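Parkett ölen ohne Flecken -- so mache ich das inzwischen

Letztes Jahr im März habe ich unser Wohnzimmer zum ersten Mal selbst geölt und prompt zu viel Öl draufgekippt. Das Ergebnis klebte noch Tage später an den Socken! Seitdem bin ich deutlich sparsamer unterwegs, und weil mich schon zwei Leute nach der Anleitung gefragt haben, schreibe ich sie jetzt mal auf.

Was ihr braucht: Hartwachsöl (ich nehme das von Clament, farblos), eine kurzflorige Rolle, ein weißes Pad, Baumwolllappen ohne Fusseln, Malerkrepp und einen Staubsauger mit weicher Bürste. Alte T-Shirts gehen als Lappen wunderbar, solange kein Aufdruck drauf ist.

Zuerst wird gesaugt, und zwar gründlich. Danach wische ich nebelfeucht mit ganz wenig Holzseife und lasse den Boden über Nacht trocknen. Graue Stellen schleife ich vorher mit der Hand an, immer in Faserrichtung. Beim Würfelparkett ist das etwas fummelig, weil die Richtung ja ständig wechselt -- da hilft nur Geduld und ein kleiner Schleifklotz.

Wo das Holz an Stein stößt, klebe ich den Stein ab. Öl zieht in Marmor ein und macht dunkle Ränder, die ihr nie wieder rausbekommt. Das Krepp wirklich genau an die Kante setzen und mit dem Fingernagel festdrücken.

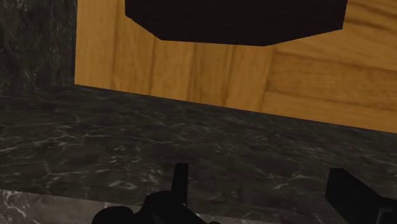 Parkett mit Einfassung aus dunkelgrauem Marmor

Jetzt kommt das Öl. Dose gut aufrühren, nicht schütteln, sonst habt ihr Bläschen. Ich fange in der Ecke gegenüber der Tür an (ja, ich habe mich auch schon eingesperrt) und rolle immer nur ein kleines Stück, höchstens zwei Armlängen breit. Nach 9 Minuten gehe ich mit dem Pad drüber und nehme den Überschuss mit dem Lappen ab. Der Boden soll danach matt aussehen. Glänzt er noch irgendwo, liegt da zu viel!

Meine Freundin Teodora schwört auf zwei dünne Schichten. Bei mir hat im Flur eine gereicht, im Wohnzimmer waren es auch zwei.

Ganz wichtig: Die öligen Lappen können sich selbst entzünden, wirklich! Ich lege sie in ein Schraubglas mit Wasser und stelle es nach draußen.

Teppiche kommen bei mir erst nach neun Tagen wieder drauf. Stühle dürfen früher zurück, aber bitte mit frischen Filzgleitern und hochheben statt schieben.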